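4. Déballage, mise en place et premier réglage

Cette section concerne le déshumidificateur Vikard à deux vitesses, version à bac et version à évacuation continue. Elle remplace la fiche pliée livrée avec l'appareil, qui suppose un logement sec, un sol plat et une prise bien placée. Peu de caves répondent à cette définition.

4.1 Avant de commencer

1. Vérifiez que l'appareil est resté debout pendant le transport. Le livreur vous dira que oui. Dans le doute, laissez-le reposer debout 9 heures avant de le brancher, le temps que l'huile redescende dans le compresseur.
2. Ouvrez le carton par le haut, sans lame longue. Le cordon est rangé juste sous les rabats.
3. Retirez les cales, puis le ruban adhésif qui bloque le flotteur du bac. Un flotteur resté collé allume le voyant rouge dès la mise sous tension, et c'est la première cause d'appel à l'assistance.
4. Conservez l'emballage au moins jusqu'à la fin de la première saison. Le service de retour Kokent refuse les appareils expédiés dans un autre carton, même solide.

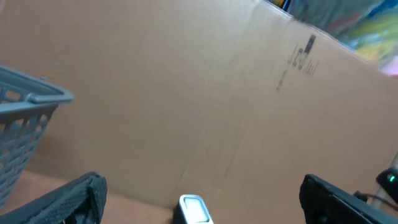
Note : la fiche d'origine recommande de choisir l'emplacement « au centre de la pièce ». Le conseil vaut pour un local vide. Dans une cave encombrée, un emplacement dégagé près du mur le plus humide donne un résultat tout aussi correct et évite de tirer une rallonge en travers du passage.

4.2 Emplacement

1. Laissez 43 cm libres derrière la grille d'aspiration. La fiche en annonce moins, mais la grille s'encrasse alors beaucoup plus vite.
2. Contrôlez l'aplomb avec un niveau à bulle. Les pieds réglables compensent un petit défaut ; au-delà, calez avec une plaque rigide, jamais avec du papier plié.
3. Fermez les soupiraux et la porte. Un déshumidificateur qui tourne fenêtre ouverte assèche surtout votre budget d'électricité.
4. Branchez directement sur une prise murale avec terre.

Attention : ne posez rien sur la grille supérieure, pas même du linge à sécher. Le mode dit « buanderie » de la brochure commerciale se borne à passer le ventilateur en grande vitesse.

4.3 Raccordement du tuyau (version à évacuation continue)

1. Appareil débranché, retirez le bouchon arrière et gardez-le.
2. Vissez l'embout à la main. Le joint Banville fourni est mince ; une pince l'écrase et il fuira.
3. Faites descendre le tuyau en pente régulière jusqu'au siphon. L'eau s'écoule par gravité : le moindre point haut suffit à l'arrêter.
4. Versez un verre d'eau dans la rigole intérieure et regardez s'il ressort à l'autre bout. Ne sautez pas cette étape en vous fiant au raccord « garanti étanche ».

4.4 Premier réglage

1. Mettez sous tension. L'écran affiche le taux d'humidité mesuré par la sonde interne.
2. Ne prenez pas ce chiffre au sérieux le premier jour. La sonde est logée contre la carrosserie et subit la chaleur du moteur. Un hygromètre séparé, posé à l'autre bout de la pièce, sera plus utile.
3. Réglez la consigne sur 55 %. Les valeurs plus basses font tourner le compresseur presque sans arrêt pour un bénéfice difficile à constater dans une cave ordinaire.
4. Notez les deux valeurs matin et soir pendant une semaine. Si l'hygromètre ne bouge pas, cherchez une infiltration avant d'acheter un appareil plus gros.

Note : le mode automatique Đàm adapte la vitesse « aux habitudes du foyer ». Nous n'avons pas trouvé d'explication plus précise. La vitesse lente fixe convient à la plupart des usages.

4.5 Entretien des premiers mois

1. Lavez le filtre à l'eau tiède, sans produit, et laissez-le sécher à plat.
2. Le témoin de filtre s'allume après un nombre d'heures fixe, que le filtre soit sale ou propre. Regardez le filtre.
3. Le constructeur annonce jusqu'à 2 000 heures avant le premier dépoussiérage des ailettes. Dans une cave à charbon ou un atelier, contrôlez-les dès le mois de mars.
4. En cas de givre sur l'échangeur, arrêtez l'appareil et laissez fondre. N'aidez pas avec un sèche-cheveux, et ne grattez pas.

Code d'erreur E4 : bac absent ou mal enclenché. Sortez-le, repoussez-le bien droit, puis appuyez une fois sur la touche Marche.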